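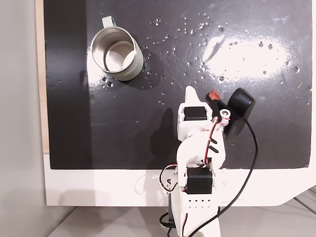 Gray-green mug on the black board

Folklore > Stollthorpe Story Society > About Us

Hello, and welcome! We're the Stollthorpe Story Society, and we collect, translate and retell the old ghost tales and household legends that people grew up hearing from their grandparents (and were sometimes a bit too scared to repeat). We started in January with two shelves of secondhand books and a lot of enthusiasm – the shelves have filled up since then, and the enthusiasm is holding up nicely.

Our library has 47 tales so far, most of them about house spirits, river ghosts and the things that knock at the door after dark. If your family tells one differently, please send us your version, because we love a good disagreement over how a story ends!
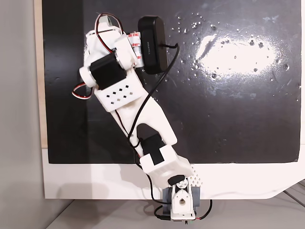
White arm, black work surface

We also put out Wurnolia, our little newsletter, which prints one long tale per issue along with letters from readers. Back issues are kept in the Barbier Room, where you're welcome to sit and read for as long as you like. Flesunow, our evening of spooky stories read aloud, is open to everybody, and there are seats for 100 people. Bring a friend, and a sweater too – the hall can get chilly.

2 comments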